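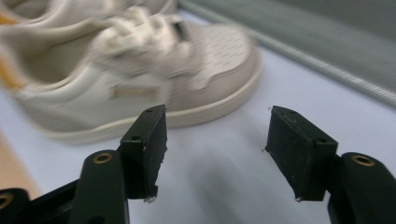 Looking after pale trainers: your questions

I get asked the same things about cream and white shoes over and over, so I've put my answers in one place. Shout if yours is missing!

Can I put them in the washing machine?
I wouldn't. I did it once with a canvas pair and they came out a funny shape (and a bit yellow round the glue). A bowl of lukewarm water, a drop of washing-up liquid and an old toothbrush will do nearly everything.

What about the laces?
Take them out first and soak them in a mug while you get on with the rest. I leave mine for 17 minutes, purely because that's how long my favourite radio quiz lasts.

How do I dry them?
Stuff them with kitchen roll and keep them well away from the radiator. Swap the paper after 3 or 4 hours. Newspaper is fine for black shoes, but the ink can come off on a light lining and then you're back to square one.

Mine have gone yellow. Are they done for?
Not always! Rinse them again in plain water, as leftover soap is often to blame. Old rubber soles do yellow with age though, and I've never managed to shift that completely.

Do you clean leather the same way?
Same soap, much less water. I use a damp cloth, wipe it dry straight after and leave the toothbrush for the soles.

How often should I bother?
I give mine a quick wipe whenever I take them off, and a proper clean when they start to annoy me. January is the worst month for it, what with all the grit on the pavements.

Cameron Faulkner, Maltarby
Last updated 2022-08-22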